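The Long Table at Danwood

Every February, when the school break comes, Imani Swai's family goes back to her mother's house in Danwood. The drive takes most of a day. By the time the last car pulls in there are cousins asleep on the living room rug and a pot of rice on every burner.

The gathering started as a birthday dinner for Swai's grandmother, Mwanahawa Mollel. She is gone now, but the family kept the date. They eat outside at one long table made of doors laid over sawhorses, and the youngest child who can hold a pen writes the place cards. Last year that was a 4-year-old, so most people sat where they liked.

"My mother wanted to stop after Grandma died," Swai said. "Then my uncle called and asked what time he should come. So we cooked."

The uncle is Josphat Chege, who drives 700 miles from Vasgate and brings the goat. He also brings a notebook in which he has written down what was served each year and who was missing. Births go in the back pages, along with a few recipes and one long complaint about a burned cake. 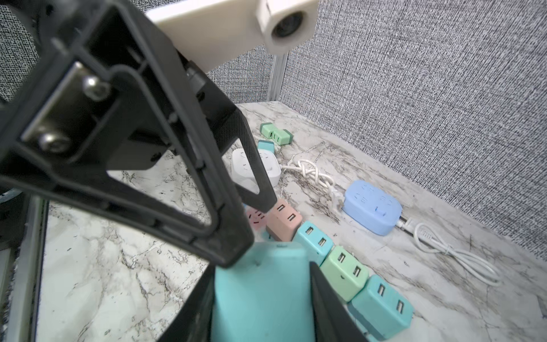
A teal block held between two black gripper fingers.

Not every year has gone well. One February it rained for the whole visit and 2 of the brothers argued over their father's land in Pillano. They did not speak at breakfast. Chege's notebook gives that year a single line: "Rain. Too much salt."

The brothers both came the next year. They sat at opposite ends of the table and then, after the children had gone in, washed the dishes together.

Adhiambo Ndung'u married into the family and remembers being nervous her first time. She had made a bean dish from her own mother's kitchen and left it in the car until the meal was half over. Mollel sent a grandson out to get it.

"She ate two plates," Ndung'u said. "I have made it every year since."

This year's table will be set near the mango tree again. Swai still needs one more door.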